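# Lekota

I write fake news. The silly kind, with mayors declaring war on fog. Lekota is my pile of 30 spoof articles, one text file each, all set in the made-up town of Gririne!

The first 16 are the short ones, and I still like the Maneteck saga best (a toaster company runs for sheriff, it goes badly).

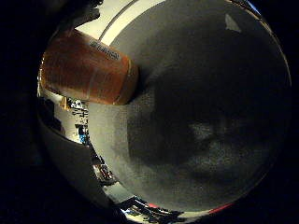 Headlines sit on line 1, the body starts on line 3. Two files have no headline because I never came up with one, sorry. Run `clarnumine.py` if you want 15 picked at random. Please don't post them as real news!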